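Relville bench notebook, Skederness room
Jun 27, 2025

Table clearing, the fault on the right arm

I promised everybody I'd write this one up properly while it's still fresh, so bear with me. We were running the Faso place-setting task again, tray and napkin and all, and on episode 17 the right arm stopped dead with an overcurrent flag while the fingers were closed on a handle. No bang, no smell, just a very polite little halt and then me standing there with my hand over the stop button. The grip on the cream handle is the part of the task I've been fussing over, with the fingers coming in low, close to the rounded end, and the other handles right beside it.
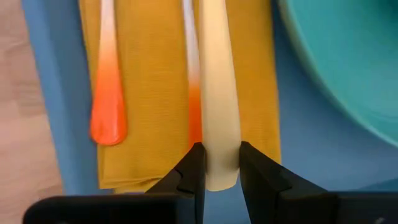
What I checked first

Joint temperatures were fine. The log shows the wrist current climbing for 210 ms before the trip, so something was pushing back. My money is on the cable: the loop on the right arm hangs low enough to pass over the cup, and I'd like it tied up before anybody runs that side again.
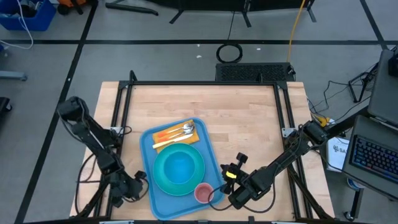
Can we just raise the current limit and carry on?
Please don't. The limit is what saved the fingers, and the Cruickshank controller resets it at every boot anyway.

I reran the motion slowly with the cable held back by a strap and got 3 clean passes, which is encouraging but hardly proof. The stacking half of the task never faulted at all, with the bowl on the plate and the plate on the tray, so I've left those waypoints alone.

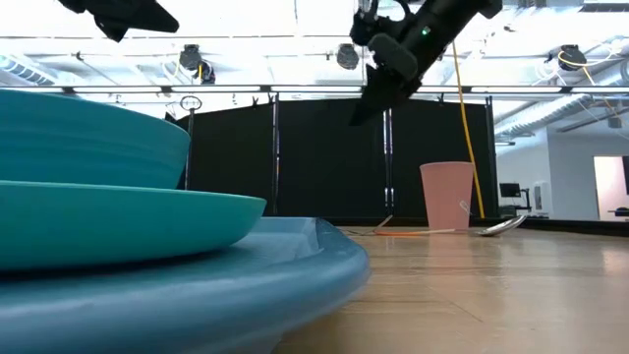 Still to do

Proper cable clips for the right arm, with enough slack for full wrist rotation. Until they're on, half speed only, and one person stays by the stop. I'll also dig out the September logs, as I have a nagging feeling we saw this same flag back then and blamed the napkin.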